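Desk is buried and I have a big box. Where do I start?
Posted May 23, 2021 by Emlyn Gethin
Print this page | E-mail this page 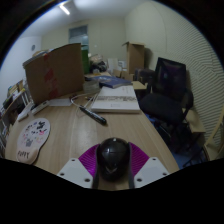
I moved my desk into the spare room in March and have been piling things on it ever since. Books, a marker, a white cable that goes everywhere, the power strip, and my puppy mouse pad (staying, don't even try!). I've got a big cardboard box and one free evening. Do I dump it all in and start over, or go bit by bit?

sikudgate_jo
Dump it! Everything in the box except the mouse pad, wipe the desk, then only take out what you use over the next 2 weeks. I did mine like that and half of it never came back.

Pitkänen
Cables first. Get the power strip off the desktop — I screwed mine to the underside, took 4 screws — and the rest feels much smaller. Stand the books up on a shelf too. Just check what your desk is made of before you drill, mine was thinner than I thought, oops.

darnora22
following, mine is worse

Contact us | © Kornance Home Help | Back to top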